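Keeping Worn Leather and Film Costume Pieces in Good Order
Workshop tips, updated 20th September

Most letters to this page concern screen-worn and replica clothing: a jacket from a motorcycle picture, a suit from a hitman series, a T-shirt an actor wore in one episode. The care is much the same whether the piece cost 80 dollars at a fan sale in Trumham or 2,000 at auction. The notes below assume an ordinary house, a spare bed or table, and no special equipment apart from a humidity gauge.

Before you clean anything

Read the label, then ignore half of it. Costume departments often cut out the maker's label and sew in a tape with the character's name and a scene number. That tape is part of the value. Do not wash it, iron it or trim loose threads from it. If the ink is fading, write the wording in pencil on a card and keep the card with the garment.

Stage blood, dust and painted-on wear should stay where they are. Wardrobe staff call this breakdown, and it is usually done with wax, dye or acrylic paint. A dry cleaner will remove it in one pass. I have had two jackets sent to me after that treatment and neither could be put back.

Test for loose color with a white cotton swab and distilled water on an inside seam. Press for ten seconds and lift. Any color on the swab means no wet cleaning at all.

Leather jackets

Brush dust off with a soft horsehair brush, working from collar to hem. Wipe metal zippers with a dry cloth only. Zipper wax goes on the teeth with a toothpick, never straight from the stick, as the residue marks the leather on both sides.

Conditioner is overused. Once a year is enough for a jacket on display and once every two years for one in a closet. Put a coin-sized amount on a cloth, work it in, and leave the jacket 24 hours before handling. Mink oil darkens most hides for good. Saddle soap is for saddles.

Use a wide, shaped hanger that reaches to within half an inch of the shoulder seam. Wire hangers leave a ridge that shows in photographs and does not steam out. 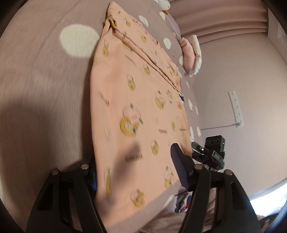 T-shirts and other printed cotton

Turn the garment inside out and use cold water with plain detergent, no softener. Screen prints crack when the cotton stretches under them, so lift the wet shirt with both hands from underneath. Dry it on a towel, out of the sun.

Do not fold across a print. Where a fold can't be avoided, roll a tube of acid-free tissue into it. Refold along different lines every August, or whichever month you do the smoke alarms. Knit shirts should not hang at all.

Suits and formal wear

Black suits from action films are made in multiples, and the stunt copies are cut a size larger to cover padding. Check the lining of the underarm first. Perspiration rots silk and acetate linings from the inside, and the first sign is a stiff patch with a yellow edge. A mist of cheap vodka and water in equal parts, sprayed on the lining from a foot away, will take out odor. Do the swab test beforehand, using the same mix.

Storage

Keep the humidity near 50 percent and the temperature steady. Attics and garages fail on both counts. Plastic garment bags trap moisture; an old cotton sheet with a hole cut for the hanger does the job for nothing. Cedar blocks must not touch fabric.

Light does more harm than moths. A framed shirt opposite a window will fade visibly in one summer, UV glass or no UV glass. Three months on the wall and nine in the box is a sensible rotation.

Paperwork

Sølve Björklund of Fastville wrote to ask whether certificates should be stored in the pocket with the garment. They should not. Printer ink transfers, and staples rust. Use a separate folder, with a matching number on a cotton tag tied through a buttonhole. Photograph both sides of every certificate and keep the files somewhere other than the house.

Corrections to the previous page: the tissue sold at the Culumville craft store is buffered, so it suits cotton and linen. For silk, wool and leather ask for unbuffered, which Westerberg stocks in packs of 100 sheets.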